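Household Plastic Bottle Sorting: Report on Bin Layout
Kumudini Chowdhury
May 2020

3. Method

Bottles were collected in March and stored with their caps on. Each trial began with the bottles spread over a table covered with a printed cloth. The bin stood near the back center and was lined with a clear bag folded over the rim. Bottles were put in one at a time.

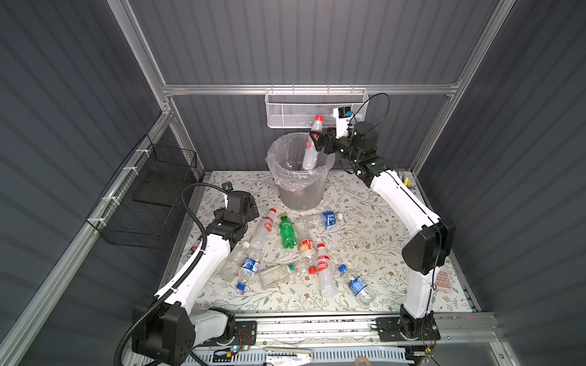

Caps were left on for the first 20 trials and removed for the rest. A total of 79 trials were logged. Capped bottles kept their shape and filled the bag sooner. The mean fill per bag was not corrected for bottle size, and this limits the comparison in Section 4.

Three trials were dropped after the liner slipped into the bin. For later trials the fold was made deeper. Liner type was not varied.

4. Results

Bag weights are listed in Table 2.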